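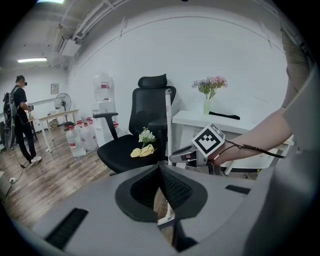
## Can a machine tidy up after you yet?

The short answer from our visit to Cladham in March is: a bit of it, slowly, with somebody nearby.

Ming-te Yeh has been running the chores project at Costwood for two years. The aim is modest. He wants a robot that can go into an ordinary room and put back what people leave lying around, such as a cloth on a chair, flowers that belong in a vase, or a cup on the wrong table. No cooking and no stairs.

Most of the work at this stage is done by people. They do the chore themselves with a gripper in the hand, and the recordings go to the training side. A short job like clearing a chair seat gets repeated 50 times before the team moves on, with the items put down differently each time. A session lasts 60 minutes and then everyone takes a break. Yeh says the forearm gives out before the patience does.

Cloth is still the hardest thing on the list. A box has corners and stays the shape it was when you reached for it. A crumpled cloth has no obvious place to grab, and when you lift it, whatever was on top comes along or falls off. A person deals with this without thinking - move the small thing first, then take the cloth. The Brotus arm, the one the team uses for testing, will often go for the cloth straight away.

Flowers are hard for the opposite reason. The stems are thin, the heads bruise, and a grip firm enough for a bottle will crush them. Yeh's team has been working on softer closing with the Ng controller, and he is happier with it than he was last fall. He would not give us a success rate. He said the number depends too much on which flowers you buy.

The shop floor is further along. Moving identical parts from one tray to another is a settled job in plenty of plants, and has been for years. Costwood gets calls from shops that want the next step, which is sorting mixed returns or wiping down a bench at the end of a shift. Yeh puts bench wiping ahead of home tidying, as the bench is always in the same place.

As for price, he does not expect a home version to make sense for most families soon. A rental for small offices might come first. The team plans to start on folding towels next, and we have asked to go back once they have something to show.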